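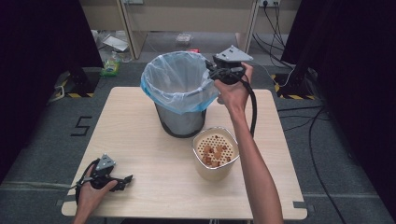
## Zernum countertop scrap pot, after a winter of use

I bought the Zernum in February because I was sick of the bag-in-the-freezer method (you know the one, where a lump of frozen onion skins falls on your foot). It was $30 at the hardware store in Darkham, and I talked myself into the bigger size, which I don't regret at all.

So, the good stuff first. The lid seals! I had a Clorkenau pot before this one and the lid sort of sat there like a hat, and by the second day the whole kitchen smelled like old melon. With the Zernum I can go four days before I notice anything, five if we haven't eaten fish. The handle folds flat, the inside rinses clean with a squirt of dish soap, and coffee grounds don't get stuck in a seam at the bottom because there isn't one.

Now the gripes. The charcoal filter in the lid is a weird shape that only Zernum makes, and a pack of two costs almost half what the pot did. I've been cutting my own from a sheet of filter felt. It takes ten minutes and looks terrible, but the smell is the same either way. Also the little foot pads came off in the first month. I glued them back on and one has come off again.

Liners: skip the ones in the box. They're too short, so they slide down as soon as you drop in anything heavy, and then you're fishing around in there with a fork. My neighbor Mekdes Adugna put me on to the Tekleab ones, which are long enough to fold over the rim with plenty left to tie. They get soft if you leave wet tea bags in them over a weekend, so don't do that.

I wouldn't bother with this if you live alone and cook twice a week. A yogurt tub would do you fine. We're a house of five with a teenager who eats clementines like it's a job, and I'm emptying it every third morning on my way out to the car.

Four stars. I'd go to five if they sold the filters at a sane price, and I did write and tell them so. Got a coupon back for 14 percent off a bread box.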